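Turning the collar

The shop Damier repairs shirts and almost nothing else. Its owner has worked with shirts for 30 years, first in a factory and later alone, and she agreed to talk with me on the condition that I don't print her name. "The shop has a name already," she told me. "This is enough for the customers."

We talked on a morning in June, before she opened the door.

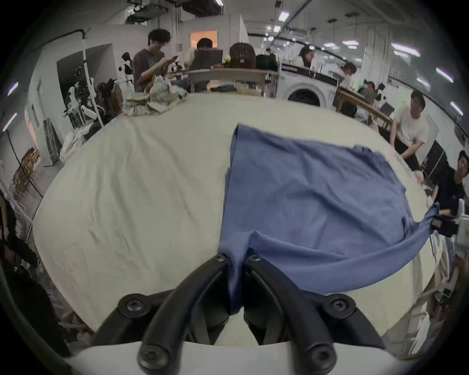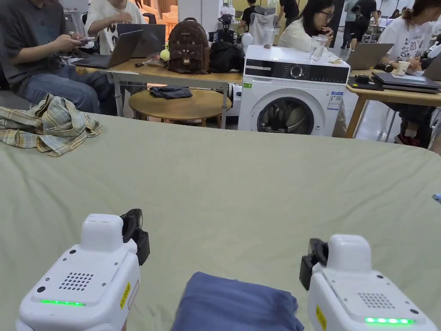

Most of the work which comes to Damier is collars. A shirt collar wears out at the fold, where it touches the neck, and usually the rest of the shirt is still good for many years. The old solution is to take the collar off, turn it over and sew it back with the clean side up. How long this takes depends on the cloth. With a plain shirt there is little to match, and she can think about other things during the work. A plaid one, such as the crumpled shirt in the second photo with its beige, cream and muted green checks, asks for more patience. "The checks on the collar were placed by somebody in the factory," she said. "Maybe with care, maybe not. When I turn the collar, the left side becomes the right side, and then you see if this person was careful."

She learned to see such things at Saretti, a shirt factory where she started directly after school. At that time the factory had 113 people at the machines, and each one did a single operation. Hers was cuffs. For the first two years she never sewed a complete shirt, and she remembers that she was a little ashamed when her aunt asked her to make one. "I could make you a cuff with my eyes closed, but I didn't know how to put in a sleeve. I had to ask the woman behind me to show me during the lunch."

Later she moved to the repair table, where the shirts with mistakes were sent. She says it was considered a bad place, because the pay there was by the hour and the fast workers could earn more on the line. For her it was the best school. A seam which is open, a pocket which is two millimeters too low, a placket that makes a wave: each one had to be opened and closed again so that the inspector didn't find it.

When Saretti moved its production away, she bought two things from the sale of the equipment. One was a box of collar buttons, which she still has not finished. The other was her machine, an Okabe with a straight stitch and nothing more. I asked if she never wanted a newer one. She laughed and put her hand on it. "A newer one has 500 stitches, and I need one. But I need it to be the same stitch in the morning and in the evening."

I wanted to know which shirts she refuses. The list is short. She doesn't turn collars which are glued inside, as the two layers often come apart with bubbles. She also sends home the shirts which have gone thin at the shoulders, even if the customer insists. "You hold it to the window. If you see the window too well, the collar will live longer than the shirt, and the customer has paid for nothing."

Button-down collars she does accept, but there is a discussion first. After turning, the buttonholes in the points are still there, and they show the worn side. Some people want them closed by hand, others don't mind. She tells everybody the price before, and she writes it on a paper ticket with the number of the job. The ticket on the counter when I came in was number 1242. She began the numbering again when she moved to this street, so it doesn't say how many shirts she has repaired in her life, and she prefers not to know it.

The thread comes from Grandus, a small supplier which still sells single cones. Color is a bigger problem than one would think. A shirt that has been washed for ten years is not anymore the color it was, and new white thread looks like a line of chalk on it. So she keeps what she calls tired whites, cones that stood in the sun at the back of the shop. Sometimes she takes thread from the hem of the same shirt, if the repair is small.

About the customers she speaks with warmth, and also with some impatience. Many of them wait too long. They come when the fold is already open and the lining looks out. "Come when it's a little rough," she said. "You feel it with the finger before you see it."

Does she have somebody to continue the shop? She has taught the work to two people, and one of them now makes curtains. The other comes in the afternoons and does the cuffs. "She is slower than me, but her corners are better," she said, and went to open the door, where a man was already waiting with a bag under his arm.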